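Features > Home Life > Small Pleasures

5 min read

The year I stopped being a snob about fake flowers

My grandmother kept a bowl of plastic grapes on her TV set, and I spent most of my childhood being embarrassed by them. So you can imagine how my sister laughed when I called her in June to say I'd bought fake tulips. On purpose! With my own money!
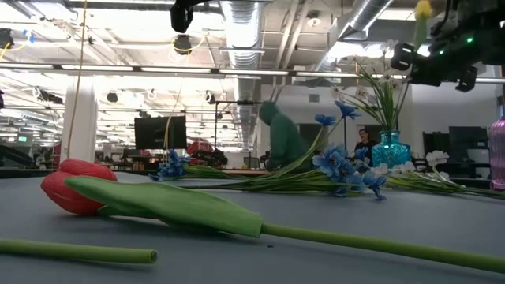
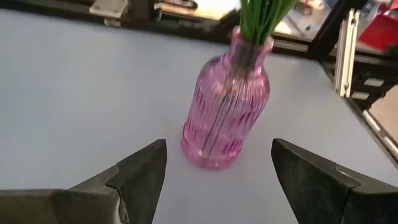
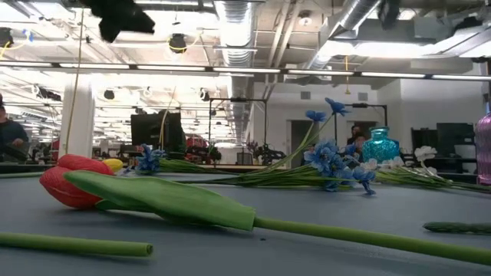
Blame my apartment in Mollberg. It faces north, the radiator runs like a furnace, and I have killed mint in it. Mint! A real bunch from the Barbu market would last me four days if I was lucky, and then I'd leave it another week and feel guilty every time I walked past.

The person who changed my mind was Suha Abu Hammour. She has a narrow little shop in Skurketstead, and when I went in to ask for something that could survive me, she walked me straight past the buckets to the back wall. "Buy fewer than you want," she told me, "and bend them." That was pretty much the whole lesson. Flowers that stand up like soldiers look fake even when they're real, so you curve the stems a bit, let one droop, and turn a couple to face the wall.

I asked if her regular customers minded. She shrugged and said her fussiest one, Santeri Lehtinen, has had the same silk peonies for 9 years and still gets asked where he found them.

Not everybody is sold. My neighbor Abílio Fonseca grows dahlias on a balcony the size of a bath mat, and he looked at my tulips the way you'd look at a frozen pizza at a wedding. He says a flower is supposed to die, it's how you know what month it is. I've thought about that a lot (usually while dusting). He's probably right, and I did miss the smell of the real ones by August.

Oh, the dusting. A hair dryer on cool does most of it, and a soft paintbrush gets the rest. I do mine every 8 weeks or so, when I remember. Keep them out of strong sun too, the reds go a sad sort of salmon.

These days I mix. Fake ones in the dark hallway, and something from the market on the kitchen table when I'm home enough to change the water. Last week it was sweet peas, and Abílio leaned in for a sniff before he'd even said hello.

More in Home Life
Fares Rawashdeh on living with one good chair
Can you paint a bathroom in an evening?
200 jam jars and nowhere to put them
The slow train to Zendport, with sandwiches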